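Plakwood Planner: Frequently Asked Questions
Last updated August 29, 2026

What does Plakwood do?
Plakwood is a motion planner for two-armed robots with multi-finger hands. It takes a goal, such as a grasp on an object, and returns joint paths for both arms and both hands. It does not do perception. Object poses come from your own tracker or straight from the simulator.

Which simulators can I use?
Stodthorpe and Cedmont are both supported. Stodthorpe is the default and the one our nightly tests run on. Cedmont works, but soft contacts are still slow there.

What is in the kitchen task?
The kitchen task ships with the Stodthorpe plugin. The goal is to grasp the pepper from the cutting board with either hand. Each episode ends after 200 planning steps or when the grasp check passes. 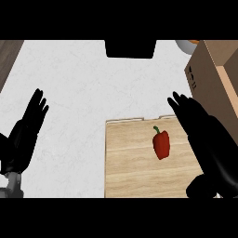 Kitchen task in simulation, with the red bell pepper on the cutting board and the right hand close by.

Why are there black bands on my rendered views?
The renderer pads wide views to fit a square image. Set pad_output to false if your policy expects the original shape. Models trained with padding should be run with padding.

The planner says "no path found" when a hand is already near the object. What should I check?
Look at the collision margin first. The default is 8 millimeters – too wide for most close grasps. Try 2 millimeters for the fingers and leave the arms alone. If that fails, turn on the contact log and see which pair of shapes is blocking.

Can I plan for one arm only?
Yes. Pass the name of the arm you want to move. The other arm is held in place and treated as an obstacle.

How fast is it?
The control loop runs at 200 Hz. Planning runs in a separate process, so a slow plan will not stall the controller.

Do old Pandey config files still work?
Files saved with the March release or later load as they are. Older ones need the convert script in the tools folder.

Who do I contact about a bug?
Open a ticket and attach the contact log and your config file. Tracey Kettle handles plugin issues.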